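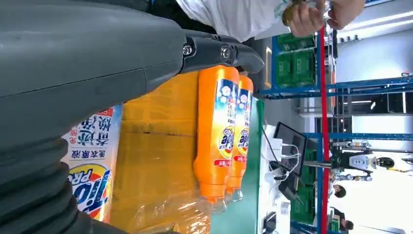
RAMGATE, 22 June 2023

Laundry day tips from my little utility room

I love a good stain trick, and after 21 years of washing for a big family I have collected plenty of them! Most cost next to nothing.

Grease on shirts: rub a drop of detergent straight into the spot with your thumb and leave it alone for 7 minutes before it goes in the machine. Use cold water first if you aren't sure what the stain is (hot water sets egg and blood like glue).

Grass stains: white vinegar and water, half and half, dabbed on with an old toothbrush. My neighbor Thanakorn Panyasiri swears by this for soccer socks, and his come out so bright I finally tried it on mine. Wonderful! Never mix vinegar with bleach, though.

Towels: skip the fabric softener. It coats the loops and they stop drinking up water. A good hard shake before hanging does far more, and they dry fluffier too.

Measuring: I used to pour by eye and was going through twice what I needed. Mark the fill line inside the cap with nail polish and you'll see it even in a dim corner.

Musty washer? Run it empty on hot with 2 cups of vinegar, wipe the rubber seal, then leave the door open overnight. I do mine every January and again whenever it starts to smell.

Next up is ironing linen, which I've been putting off because I have over 185 napkins from the Petchrat wedding to practice on!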